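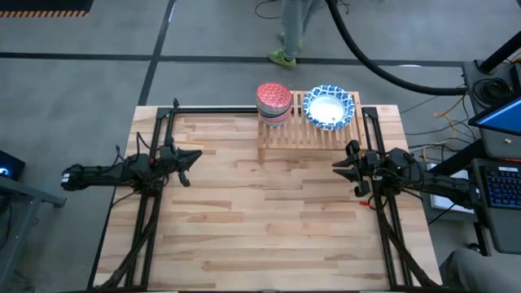

**Plumemwood Tableware Club — visit reports**

We went to the Falier open day on a Friday in September. I had expected a shop floor with price tags, and it was mostly tables. Doors opened at 10 and we were inside shortly after, having lost some time looking for the side entrance.

The room that interested our group most was the one where they work on how dishes are stacked and stored. It has a gray floor and a big planked table, pale for the most part with a few dark brown streaks in it. Khang Âu makes tabletops and went straight for the joints. He would have picked out the darker strips for a table of his own. Phong Mạc liked them and said so, and that conversation lasted until lunch.

The patterned bowls sit on a low slatted rack near the far side of the table. The top one is red or coral inside with a fine pale pattern, and stacked up you get the rims as bands of color. I kept going back to them. A blue and white dish was on the same rack, with a wavy rim and big blue blotches, plain white in the middle. I own two dishes in that general style and have never found a good place to keep them, so I paid attention to the rack.

It's a simple thing. Narrow slats with gaps, square legs, light wood. Air gets under the dishes, and a low rack leaves the height above it free for tall stacks. The Falier model is called the Rolten and comes in 3 widths. I asked for the price of the smallest and was told 99 dollars, without delivery. That is a lot for slats. Khang thinks he could make one in an afternoon — he has said this about other furniture, and some of it exists.

After lunch (soup, bread, good coffee) there was a short talk on glazes in the next room. The heating was loud and I only caught part of it. The speaker's main point for people like us was to keep unglazed foot rings away from glazed rims when stacking, with a piece of felt or cloth in between. Then we went back for a second look at the dishes.
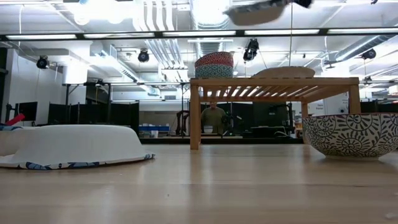
**Can you store a bowl upside down on a cloth for a long time?**
Bowls keep well that way if they are fully dry first and the cloth is changed now and then. Damp cloth can leave a mark on an unglazed rim.

The last stop was the seconds shelf by the exit, where Phong bought a Sastry serving plate with a small flaw in the glaze. I bought nothing, but took the leaflet with the rack measurements for Khang.

Parking is behind the building and fills up early. Next time we should take the train, it's a ten-minute walk from the station.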